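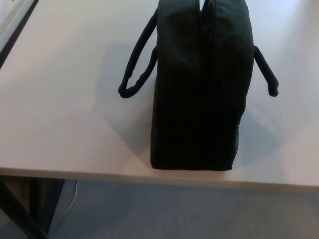 Daltley's two carry-on-only buses to Mornau will start checking bag sizes at the door from this week, the operator said Sunday, July 7, 2024. Riders get one bag each, under the seat or on the lap. A plain black fabric bag with a zipper along the top, the sort half the town seems to own, is fine as long as it goes under the seat. Hard cases, no. Strollers still OK if folded.

The change comes after a rough spring on the Mornau line. Late departures, full aisles, a lot of arguing at the Canpolat Street stop. Drivers have complained since November that they can't get down the aisle to check passes, and the union put it in writing last month.

Todden Lines, which runs the route for the county, says the line now carries over 4,000 riders a week. Most are going to work at the Mornau packing plants or to the community college. The weekend crowd is diffrent — shoppers, families, people headed to the lake with coolers. Coolers count as a bag, by the way. Todden confirmed that when asked.

So what happens if your bag is too big? First choice is the later bus, the 5:40, which has a luggage bay and will keep it. Second is the parcel counter at the Daltley depot, where bags can be sent ahead on the evening van. Price is the same as before. The counter closes at 6 on weekdays and doesn't open Sundays at all, and riders at a meeting last week were not happy about that.

Several of them asked why the county doesn't just put the bay buses back on all day. Money, mostly. The older buses with bays burn more fuel and three of the five are due for brake work. The county transit office said it will look at it again in the fall budget but made no promises.

There was also a long back and forth about musical instruments. The high school band program uses the line for lessons in Mornau, and a trombone case does not fit under anything. Todden said students with a school pass can bring one instrument on board and stand it in the wheelchair bay if no one needs the space. Tubas were not settled.

Shopping bags. Two small ones will be treated as one bag if they're tied together or inside each other. That rule got some laughs at the meeting but it is in the printed notice, page 2.

No fines for now. Drivers will give a reminder the first time and can refuse boarding after that. The trial period lasts 60 days, then the county takes comments and decides whether to keep it, change it or drop it. Comment cards are on the buses and at the depot, also at the library front desk.

Riders with medical equipment are exempt and do not need a letter. Walkers, oxygen, service animals, all same as before.

One more thing for Canpolat Street regulars — the stop moves half a block east while the sidewalk gets fixed. Look for the temporary sign outside the laundromat. The shelter won't be moved so bring an umbrella if it looks like rain. Work on the sidewalk was supposed to be done in June, the city now says end of the month.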